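Clovley Tabletop Set: screwdriver and tray

Short notes for people using the tray portion of the Clovley set. Questions about labels go to Rajeshwari Venkataraman, questions about the files to Bit-na Pyo.

Contents

The set has 2,426 clips in 10 folders. This card covers the folder named tray_driver, with 319 clips. The activity is a plain tidying job: a hand tool goes from the tabletop into a tray.

Objects

Tray: yellow plastic, rectangular, shallow, with sloped sides and a glossy inside.
Screwdriver: slim, with a dark metal shaft and a dark green handle.
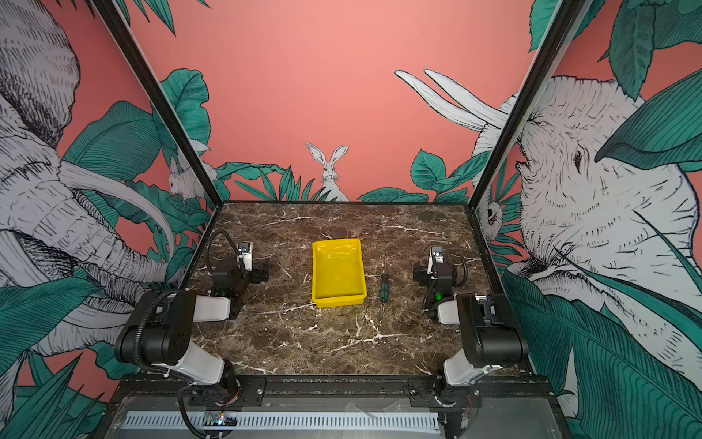 Tray and screwdriver on the marble top, tray empty.

Surface

The top is dark brown marble with white and tan veins. It has a soft sheen and picks up faint reflections, so check any color threshold before you run it on the full folder. The long white veins are easy to mistake for thin objects - our first mask pass did this in 6 clips, now corrected by hand. The pink wall behind carries a hand-drawn mural with big teal leaves. We left it unmasked.
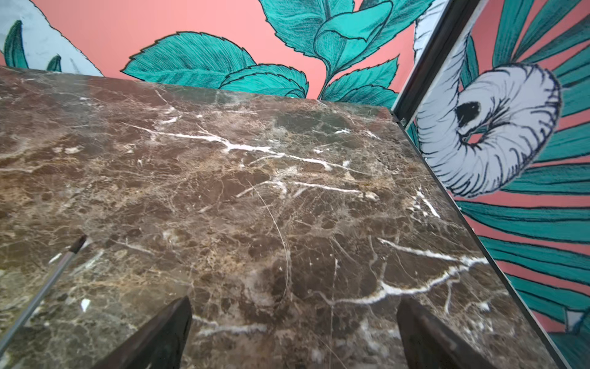
Labels

Each clip has one line in labels.csv: clip name, object, start position, end position. Positions are given relative to the tray (left, right, inside). "Inside" means the whole screwdriver, handle included. If the handle rests on the rim, the label is "edge".

Known issues

Folder names changed in November. Older scripts that look for Jokham in the path need the new name - Ornmont.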